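Household Food Waste and Cold Storage in Bruvallow
Student Project Report
Author: Santeri Ojala

1. Background

Food thrown away at home costs households money and adds to the amount of refuse that a town must collect. Earlier coursework on this module dealt with shops and canteens. The present project considers the home, and in particular the part played by the way chilled food is stored and checked. The work was carried out in Bruvallow, a town with two main residential districts, Lakberg and Plasa.

2. Method

A paper questionnaire was delivered to 472 households in September. Of these, 436 returned a form, and 316 of the returned forms were complete enough to be used. Respondents were asked what they had thrown away during the previous week, why they had done so, how often they shopped, and whether they knew the temperature of their refrigerator. Weights were not requested, as the pilot forms showed that few people were willing to weigh their waste.

The questions on date labels were adapted from the Tóth questionnaire used in the previous year's project. Two of them were reworded after the pilot, when several respondents confused "use by" with "best before".

3. Findings

Bread, salad leaves and cooked leftovers were the items most often reported. Milk was mentioned less often than expected. The usual reason given for discarding leftovers was that they had been forgotten, while salad was generally said to have spoiled before the pack was finished.

Households in Lakberg, where the nearest large shop is a bus journey away, tended to buy for a full week. Those in Plasa shopped more often and in smaller amounts, and reported less waste of fresh vegetables. The difference for bread was slight. It should be noted that larger families were more common among the Lakberg replies, and the form did not allow the two effects to be separated.

Most respondents did not know the temperature at which their refrigerator was running. Many gave the number on the dial, which on most models is a setting and does not correspond to degrees.

4. Storage and temperature

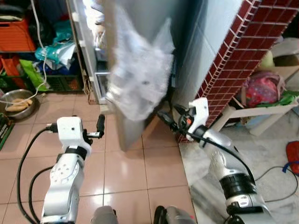
At what temperature should a household refrigerator be kept?

Five degrees Celsius or slightly below is suitable for most chilled food. A separate thermometer placed on the middle shelf and read after several hours with the door closed gives a more useful figure than the dial.

5. Limits of the study

All answers were self-reported and covered a single week. Drinks poured down the sink were left out of the form by mistake. A repeat in winter would be useful, with household size recorded in more detail.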